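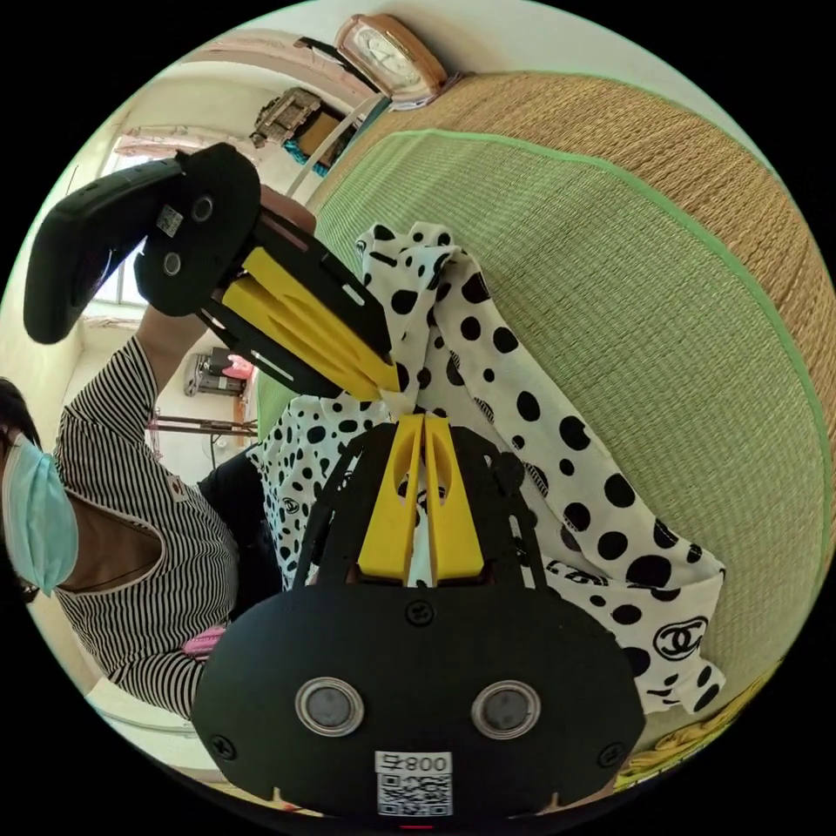
I have been living without a clothes dryer since last May, and I get more questions about it than about anything else I've ever written on this blog. Mostly people want to know if everything I own is crunchy now. (Some of it! The towels, mainly. I'll get to the towels.) The other big question is about ironing, and my answer is that I iron less than I ever did, partly thanks to what I buy. Give me a print every time. A polka-dot thing like the one on the green mat up there can have a pretty serious crease running through it and you'd need to be standing on my toes to notice, where a plain shirt in a pale color tells the whole world it spent the night folded over a chair. I own a lot more dots than I did a year ago, is what I'm saying.

So, how it started. The dryer was a Lerix that came with the house, and it had been making a noise for a while, a sort of thump with a squeal on the end. I did what I do with all noises, which is close the door to that room. Then one Thursday it stopped in the middle of a load of sheets and would not start again, and I called the repair place in Hornlow and they gave me a price for the part, a price for the visit, and a look at the calendar that went three weeks out. I said I'd think about it. I hung the sheets over the stair railing that night and they were dry by morning, and I thought, well, huh.

That was the whole plan. I'd love to tell you I read a book or did some math about the electric bill. I just kept not calling them back.

The first month was easy, and I got very smug. It was warm, there was a breeze most afternoons, and I strung a line from the back porch to the maple. If you have never pulled a pillowcase off a line in the late afternoon and put your whole face in it, please go and do that. I hung everything out there. I hung things out there that I later learned should have been hung a little farther from the maple, which drops sticky stuff in June, and I rewashed an entire load of whites and hung them in exactly the same place. And then rewashed them again.

My neighbor Severin Marti watched all this over the fence for a good while before he said anything. He grew up in a house with six kids and a single line, and he has opinions. His opinion about my line was that it was too low, too slack, and going the wrong way. He was very nice about it! He came over with a pulley and a bag of the old wooden pins and moved the far end off the maple and onto a post by the shed, and the difference was silly. Things stopped dragging. The sheets caught the wind. He also showed me how to hang a shirt from the hem, upside down, so the pin marks end up where you tuck it in, and I have been telling people about this ever since as though I thought of it myself.

He's also the one who got me shaking things. You take each piece out of the basket and snap it, hard, like you're mad at it, before it goes on the line. I felt ridiculous for a week. Then I skipped it once when I was in a hurry and spent the evening looking at a row of pants that had dried in the shape of the washing machine.

OK, towels. Towels dried on a line come out like bark. I tried vinegar in the rinse, I tried less soap, I tried bringing them in a bit damp and beating them against the porch rail, which was fun but made no difference I could feel. Less soap helped the most. I was using way too much, I think most of us are, the cap on the bottle is enormous. These days I use 2 tablespoons for a regular load and the towels are at the stage of a firm handshake. My sister still brings her own when she visits. My husband says he likes them this way now and that they "do something," and I've decided to believe him.

Then came fall, and this is where most people who try it give up, and I nearly did. It rained for most of October. You can't hang things outside in the rain and you can't really hang them inside either unless you're willing to have your house look like the back of a theater. I had sheets on the doors. I had socks on the lamp (turned off, Mom, it was turned off). The windows fogged up every night and there was a smell in the upstairs hall that I kept pretending was the dog.

The smell was not the dog. It was a pair of jeans on the bathroom door that had been there since the weekend, never quite getting dry, and if you remember only one thing from this post, make it this: if something takes longer than a day indoors, it's going to smell, and once it smells you have to wash it again, and then you have to dry it again, and you can see how a person ends up crying in a hallway. What fixed it was air. Not heat, I'd been pointing a heater at everything like a fool. A plain old fan on low, aimed across the clothes, with a window open a crack even when it's cold out. Jeans go inside out with the pockets pulled. Anything with a hood gets its own hanger and some space.

And I bought a rack. I resisted the rack for ages, I thought I could get by on doors and chairs and stubbornness. I went to Ogilvie, the hardware store by the bridge, where Thaddäus Lehner has been behind the counter for as long as I've lived here, and I asked for the cheapest one. He wouldn't sell it to me. He took me over to it and leaned one finger on the top bar and it folded up like a lawn chair. So I came home with a Vureck, the tall kind that hangs from the ceiling on a rope and goes up and down, and it took my husband and me a whole afternoon and one pretty tense conversation about joists to get it up. It's rated for up to 30 pounds. I've been over that, I'm sure I have, with the winter blankets, and it creaked at me but it held.

I love the rack. I'm sorry to be a person who loves a rack. It lives over the stairwell where the warm air collects, you load it at waist height and haul it up and then it's just gone, you don't walk into it or look at it or hang your bathrobe on it for a month. Sweaters don't go up there, though. Knits go flat, on a towel or a mat on a table, patted back into shape with the sleeves tucked in. I lost a very good gray cardigan learning that. It now fits a much longer woman.

Some things I didn't expect, in no order at all:

My clothes look better. Elastic especially. I used to go through leggings at a shocking rate and assumed that was just what leggings did. And there's no lint! I used to pull a gray felt blanket out of that trap every other load and it never once crossed my mind that this was my clothes coming off, in installments.

I do laundry at different times. It used to be a Sunday pile-up, everything at once, all day, the machines going until bed. You can't do that with one line and one rack. So it's a small load most mornings now, in before coffee, hung up before work, and the hanging takes me 20 minutes if I'm slow and listening to something. I've come to like it. It's the only part of the morning when my hands are busy and no one asks me for anything.

Allergies are a real problem for a few weeks in spring, and I don't have a clever answer. Everything goes inside while the pollen's bad, and the pillowcases stay inside a bit longer than that. If yours are worse than mine, I'd skip outdoors altogether.

Also, birds. One time. It was a duvet cover. I don't want to talk about it.

People ask about the money, so fine. Our bill went down, but we also replaced a fridge and my husband got strange about lights, so I can't give you a clean number, and I'd be suspicious of anybody who did. I know what I didn't spend, which is the part and the visit. I did spend some of that on the rack, and some on pins, and some on a second fan, and I've probably handed Ogilvie the rest in rope.

Would I tell everybody to do it? No, I would not. If you have a baby, or a job where you come home filthy, or a small apartment and a landlord with rules about balconies, keep your dryer and be happy. When we had the stomach bug go through the house in January I took four bags of bedding to the laundromat and fed quarters into the biggest machine they had, and it was the warmest I'd been in weeks, and I sat there and read a magazine from cover to cover. No guilt whatsoever.

I've had this blog long enough to know that a post about laundry will get more comments than the trip to the coast I spent 3,000 words on, so go ahead, I'm ready. What I really need is help with fitted sheets. On the line they turn into a sail or a bag, and on the rack the corners hold a puddle. I've tried pinning two corners inside the other two and it's better but they still take forever. If you've got a method, leave it below, and please say whether your line runs in sun or shade, mine's shady until lunch.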